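Small Parts, Clear Walls
Home > Features > Workroom
2025-07-21

Most workrooms lose their small things in the same way. Tubes, caps and leads go into a drawer, the drawer fills up, and people order more of what they already have. When Bennani moved its sample room to Rukville last November, the stock list ran to 4000 items, and 500 of them were tubes of one sort or another.

The firm threw out the drawers. Everything small now lives in open racks, and each bench is allowed one.

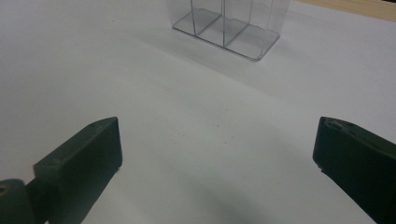 Bennani settled on clear plastic after trying card trays from Bredier, which sagged within 4 weeks. Card was cheaper and easy to write on, but it hid whatever had slipped to the bottom. With a clear compartmented container standing towards the back of a white tabletop, the contents can be checked from a chair, and the front of the table stays free for work. The white top helps too – a pale surface shows up specks that would be missed on bare wood.

Tubes are the awkward case. They roll if laid down, and a thin transparent one is hard to find again on any surface. The rule at Rukville is that a tube is either held or in the rack. 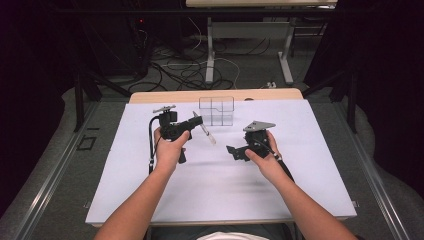

Do the compartments need labels? Only where two sizes look alike, and then a strip of paper tape along the outside is enough.

Racks are emptied and rinsed every 4 weeks, then dried upside down on a towel. Zosgate, which shares the building, has copied the system for its beads and fastenings, though it still keeps one drawer for odds and ends.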